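Two grippers, one week

Posted July 2020

The Stetance jaws came off the arms in January and I never wrote up why. They closed too hard on anything soft. I had them at the lowest force setting, 14, and bread still came out with a dent on each side.

The Somex pair cost 299 each and bolt straight on. Bernd Teuber lent me his controller for the first few days, then I went back to mine and saw no difference. Setup took an evening, most of it spent on the cables.

I ran 27 picks per gripper with the same food. Sandwiches are the hard case. If you grab one by the crust it swings, and if you grab it by the middle the filling moves.

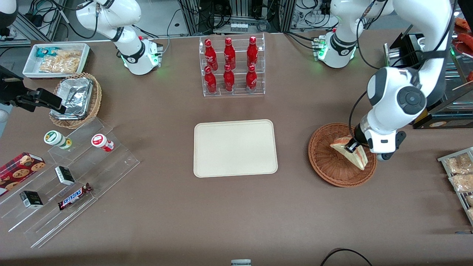

The fingertips matter more than I expected. I tried the bare ones first and then a rubber sleeve Sarita Malhotra cut for me. The sleeve let me drop the force to 12. It also picks up crumbs, so I wipe it between runs. Next I want to try the wrist camera from Vallcombe, if it ever ships.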